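Canopy cover that won't scratch the plexi, make or buy?

Posted in: Homebuilt Help > Cabin and Canopy
Sep 3, 2025

Ramil Dizon
My two-seat low wing lives on a tiedown now because I lost my hangar spot in June. The canopy is a one-piece bubble, tinted, 752 hours on it and still pretty clear. I want to keep it that way. I bought a cheap cover from a guy at the field and after a few windy weeks there are fine swirl marks along the left side, right where the belly strap pulls the cover tight.

Quotes for a custom cover are running over 500 dollars, which I can pay but would like not to. My wife has a decent sewing machine and I can run a straight seam. Has anyone made their own that held up outside? What did you use against the plexi, and how did you keep grit from getting under it? Also wondering if I should put it on every night or only when I'm going to be gone a while.

Airplane is tied down facing west, dusty ramp, gets a lot of wind in the afternoon.

Mylene Lumbao
I made one six years ago for a similar canopy and it's still in use, so yes, it can be done. The fabric was the easy part. Getting the shape right took me most of a weekend.

Wash the canopy first, then drape it with an old bedsheet and pin the sheet until it lies flat. Mark the centerline and the front and rear edges with a soft pencil on masking tape, not on the sheet over bare plexi. Cut the sheet on your marks and use it as the pattern, adding an inch all around for the hem. Mine is three panels, one over the top and one down each side. Keep the seams below the canopy rail if you can. Mine cross the plexi in two places and I wish they didn't.

For the lining I used plain cotton flannel, washed twice before cutting so it wouldn't shrink later. The outer is an acrylic awning fabric. It breathes, so moisture gets out. 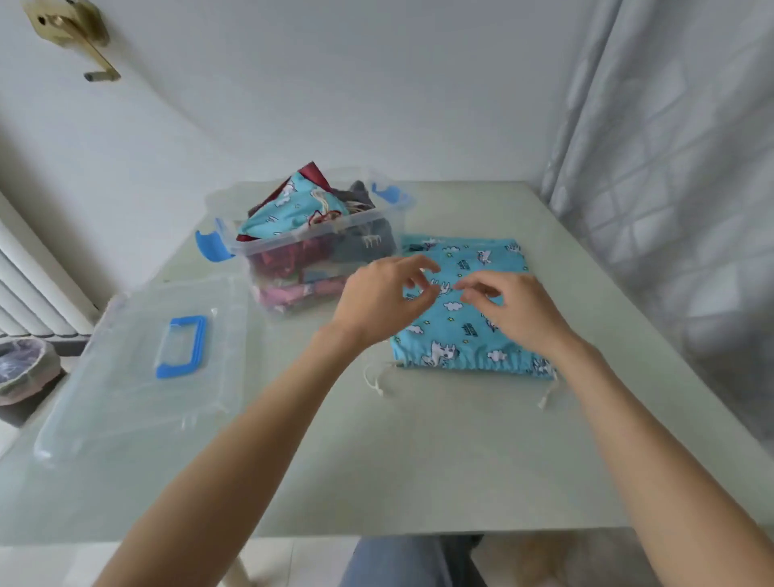 Straps are what hurt you, I think. Your swirl marks are where the cover is moving, and it moves because there is one strap doing all the work. I have two under the belly, one ahead of the wing and one behind, plus a short one forward around the cowl. The front and rear hems have a sewn channel with a cord run through it so they pull in snug against the skin. Same idea as a drawstring bag, the kind where the white cord gathers the edge into a ruffle and each end has a little cord stopper on it. I bought stoppers like that for the hems and they hold fine, but use plastic ones and make sure they sit against painted metal and never on the canopy. Tuck the loose ends in or they will slap all night.

Fold the cover with the lining to the inside and put it in a bag before it goes in the baggage compartment. If the lining picks up sand you might as well be wiping the canopy with sandpaper.

Materials came to just under 300 dollars for me.

Periklis Kouris
Just buy one. By the time you get fabric, thread, buckles and a second try at the pattern you've saved very little. I have a Plenora on mine and no complaints except the color faded.

Consolacion Fajardo
Going to disagree a little with the above. Buying is fine, but the store-bought one I had was cut for the factory version of the airplane and bagged at the back of the canopy, which let the wind in. If you do buy, send them your own measurements, including any antennas.

On how often to use it: with your dust I would not put it on every night. Each time you throw a cover over a dirty canopy you drag that dirt across it. If I'm flying the next morning I leave mine off. If it's going to sit more than a couple of days, I rinse the canopy with plenty of water, let it dry, and then cover it. Start at the front and unroll it toward the tail, don't slide it.

Check the swirl marks with a flashlight at night before you do anything about them. If you can't feel them with a fingernail, a plastic polish by hand will probably take most of it out. Go easy with it on the tinted ones and try a spot low down by the rail first.

Ramil Dizon
Thanks all. Going to try the bedsheet pattern and see how it looks before I buy any fabric. Mylene, did you sew the belly straps straight to the awning fabric or put a patch behind them?

Mylene Lumbao
Patch behind, two layers, and a box stitch with an X through it. One of mine pulled out the first winter without the patch.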